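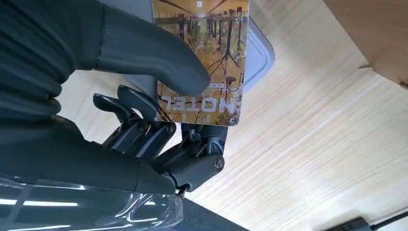 Chapter 7
Setting Up and Maintaining a Card-Handling Cell

September
By the Corulora course writing group

7.1 Scope of the chapter

This chapter deals with one machine: a single arm with a multi-fingered hand, mounted at a table and used to pick up and turn over printed cards. The cell is called Plada throughout. It is small enough for one technician to look after, and most of the faults met in larger handling cells occur in it in a form that can be traced by eye.

The reader should already know how to isolate the arm, move it by hand control and read the joint log (Chapters 3 and 5). Grip planning is left to Chapter 9. What follows covers the hand, its coverings, the tray and table, the cabling, and the checks made before a run.

7.2 Why cards are a demanding load

A card weighs very little, so the load on the arm can be ignored. The difficulty lies in the shape. A card is thin and stiff in its own plane but bends readily across it, and its printed face may be smooth enough to slide under light contact. Too little force lets the card turn between the fingers. Too much force bows it, after which it will not lie flat in the tray.

Plada uses an opposed grip. A finger with a soft, textured covering presses on the face of the card from above, and hard finger segments support it from the other side. The soft surface spreads the force and supplies friction. The hard segments fix the position of the card. In the opening figure the covered fingertip rests on the face of the card and the angular black segments lie below it. The screw heads visible in the linkage are of the kind dealt with in 7.4.

Printed matter on the card has a practical use during setting up. A card with lettering, such as the word HOTEL on the one shown, allows the technician to tell at once which way up it is held. Plain cards should not be used for orientation checks.

7.3 The soft covering

The covering is a wearing part. It should be examined at the start of each shift and wiped with a lint-free cloth dampened with water. Solvents harden the surface and must not be used.

Fine ridges and creases in the skin are normal. The following are not:

- a polished patch at the tip
- a split along the seam line near the base of the finger
- any movement of the covering relative to the segment beneath
- grit or card dust packed into the ridges

A polished patch reduces friction and usually shows first in the log as a slow rise in closing force. Replace the covering when the force needed to hold the test card has risen by almost 100 units above the value recorded at commissioning. Both fingers of an opposed pair need not be serviced together, but the zero position must be set again whenever either is disturbed.

7.4 Linkages and fasteners

The hard segments are joined by stacked linkages held with small hex-socket screws. Use a key in good condition. A worn key rounds the socket, and a rounded screw in a knuckle generally means that the whole joint has to come out.

Check each screw for movement after every 200 hours of running. Do not tighten a screw that has not moved. Where one has turned, remove it, clean the thread, apply the locking compound listed in the parts sheet, and refit to the stated torque. Then open and close the finger slowly through its full travel with the power limited, feeling for a tight spot.

7.5 Wrist cover

A clear plastic cover keeps dust from the wrist and forearm. It must be loose enough to fold as the joint turns and must stay clear of the linkages at both limits of travel. Folds near the end of the cover are acceptable. A fold that can be drawn into a joint is not, and the cover should be refitted before the arm is moved again. Bright overhead lamps reflect strongly from the plastic, so inspection for small tears is best done with a hand lamp held to one side.

7.6 Tray, table and cables

The tray is set down against fixed stops. Its raised rim must be included in the approach path, as a finger that clears the card may still strike the rim on the way out. Cables lying on the table should be clipped outside the working area of the hand.

7.7 Fault record used in this chapter

The worked problems draw on the Heo log, begun in 2002 on an earlier version of the cell and holding 1425 entries. Entries are quoted in their original wording, with abbreviations expanded.

Related sections
Chapter 5: Reading the Joint Log
Chapter 8: Force Limits and Zero Setting
Chapter 9: Planning a Grip
Appendix C: Listetti Parts Sheet and Torque Table

Last updated: September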